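Pre-session checklist: household chores trials, Undwood workroom

Use one sheet per session. Mark each line Yes, No or N/A and write a comment wherever the answer is No. The comments below are carried over from the January round and should be read before starting.

1. Floor and access

1.1 Walkway to the door clear. Yes.
1.2 Cables kept off the walking route. No. Moved and taped before the start. They drift back during the day, so check again after lunch.
1.3 Carpet free of dropped items. Yes. Paper clips are the usual trouble.

2. Table and work items

2.1 Table steady when leaned on. Yes.
2.2 Items for the task set out and nothing else within reach. Yes. Task was paper handling: lift one sheet, turn it, put it in a basket.
2.3 Baskets checked for broken strands. Yes. Run a hand round the rim before use. A split strand will catch a sleeve or a finger pad.
2.4 Paper flat, no curled corners. No. Sheets from the opened pack had curled. Pressed under a book overnight.

Comment on section 2: paper is still the hardest thing on the list. The Palacios arm folded towels well enough that we stopped watching it closely, but with a single sheet it either slid over the top or took three at once. Fabric-covered pads did better than bare plastic on the edge of a sheet and no better in the middle.
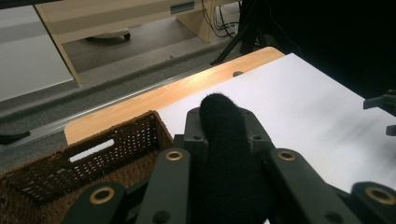 A sheet in the middle of a table has no edge to get under, and a person deals with that by dragging it to the side without thinking. The machine has to be taught the drag as a separate step. Until it has been, mark line 4.3 as No for any paper task.

3. Gripper and pads

3.1 Screws and linkages tight. Yes.
3.2 Pads fixed firmly, fabric not lifting. Yes. Replace at the first sign of fluff coming away.
3.3 Pinch points known to everyone handling the tool. Yes.
3.4 Stop button tested. Yes — pressed twice, both times with the arm moving.

4. Readiness for unattended running

4.1 Task completed 100 times with a person present. Yes for towels, No for paper.
4.2 Failures left the items undamaged. No. 14 sheets creased or torn.
4.3 Machine may be left alone with the task. No.

Comment on section 4: the Kikier team asked whether tidying a desk could be signed off on the strength of the towel results. It can't. Each chore needs its own sheet. Wiltier put the same question about sorting post, and the answer is the same.

5. Closing down

5.1 Power off at the wall. Yes.
5.2 Spare pads back in the drawer. No. Box found on the windowsill.
5.3 Creased paper put aside for practice runs. Yes. Keep it away from the new packs.
5.4 Sheet signed and filed. Yes, file 39.

Next check due before the Sunday session. Bring a new roll of floor tape.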